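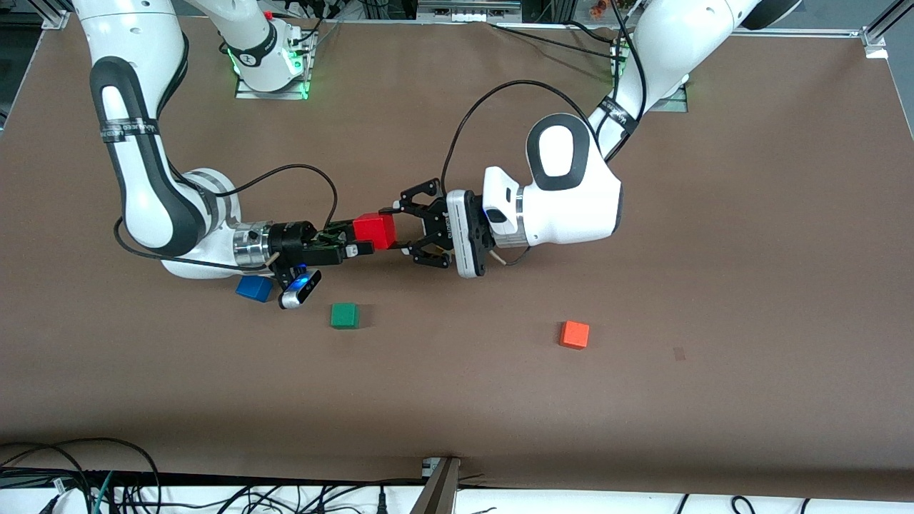 1. 주제를 정한 과정

우리 조는 '감사 일기가 기도 생활에 어떤 영향을 주는가'를 한 학기 과제로 골랐다. 시편을 읽다가 같은 사람이 탄식과 감사를 한 편 안에 나란히 적어 둔 것을 보고 다들 눈이 번쩍 뜨였다! 우리도 그렇게 써 보고 싶었다. 조 이름은 사르토리(Sartori)로 정했고, 기록은 공용 노트 앱 '신딕(Sindik)'에 모았다.

2. 진행 방법

1월부터 22일 동안 매일 밤 잠들기 전에 감사한 일을 세 가지씩 적었다. 길이는 자유, 짧은 기도문을 붙여도 되고 안 붙여도 된다(나중에 보니 거의 다 붙였다). 금요일에는 우스트게이트 교회 소예배실에 모여 한 주의 기록을 소리 내어 읽었다.
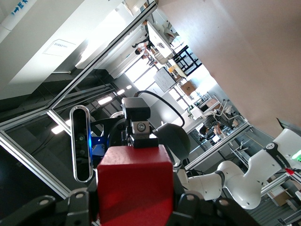 처음 며칠은 날씨나 밥 이야기가 대부분이었는데, 둘째 주부터 사람 이야기가 부쩍 늘었다. 다툰 친구를 위해 기도했다는 글도 올라왔고, 그날 모임은 예정보다 한참 길어졌다.

3. 결과

모인 기록은 모두 321개였다. 그중 약 200개가 가족이나 친구에 관한 내용이었다. 빌립보서 4장 6절을 옮겨 적은 글도 자주 눈에 띄었는데, 간구와 감사가 한 문장에 같이 들어 있어서 우리 주제와 딱 맞았다.
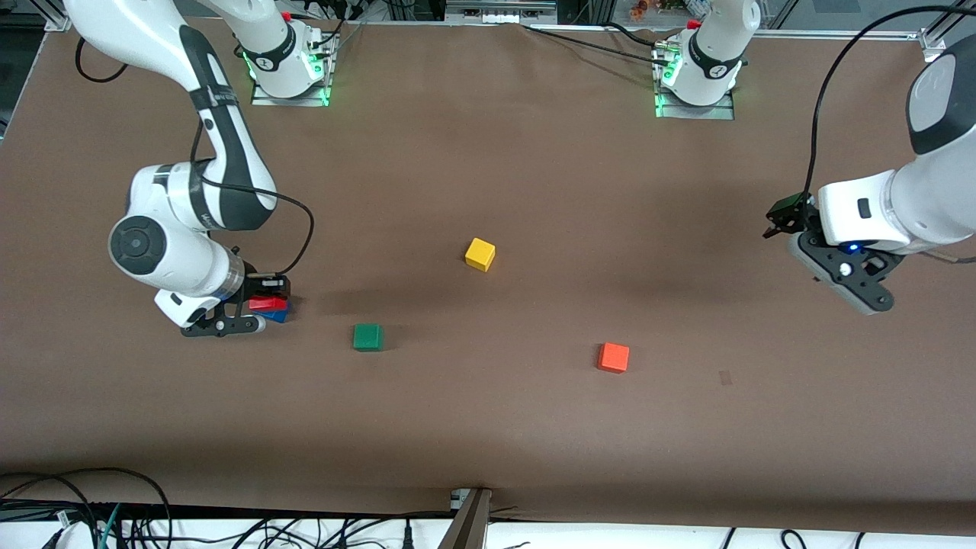
빠뜨린 날도 물론 있다. 시험 전날 기록은 특히 적었고 "피곤하지만 감사"라는 한 줄로 끝난 것도 있다. 그래도 그 한 줄을 다시 읽을 때가 참 좋았다! 다음 학기에는 다스타리 독서 모임과 함께 시편 한 편씩을 정해 읽으면서 써 볼 계획이다.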